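3.2 Looking after the cell

Most of my time on this project went into keeping one two-arm cell, which we call Bakel, in a state where the data could be trusted. I learned the routine from Oduor Were, who set up the first version in March, and I've changed only a little of it. Before each block of runs I jog both arms through a short pose list, wiggle every cable near a joint, and look through each wrist camera in turn with the fingers open.
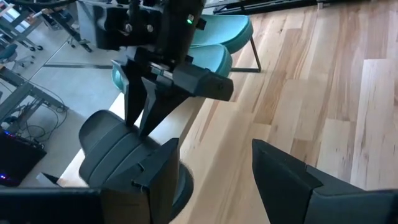
Why check the wrist cameras before the arms are homed? A shifted camera mount looks just like a homing error in our logs, and the mount takes 2 minutes to rule out while homing again takes 14.

We found that out the slow way - I re-homed the left arm over and over one afternoon before I thought to put a hex key on the camera bracket. The bolt had backed off by less than a quarter turn. I now mark every bracket bolt with a paint pen (the Dixit guide suggests this too, and I wish I'd read it sooner!).

The table matters as much as the arms. The sandal task has the arms working close together over the wood, so a frame that has crept a little shows up as a missed grasp or a bumped finger, and you can spend a whole morning blaming the policy for it.

Figure 4. The cell during the sandal task, with the rack on the tabletop and a sandal in the right gripper.
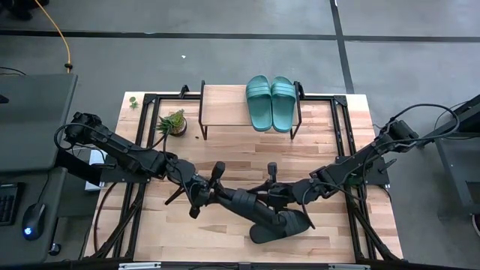
Cables were our other headache. Over more than 2,400 runs we logged 109 stops, and the biggest group came from connectors working loose near the elbow. I added slack at that joint and moved the tie points farther back, and the stops dropped off enough that I quit carrying spare connectors in my pocket.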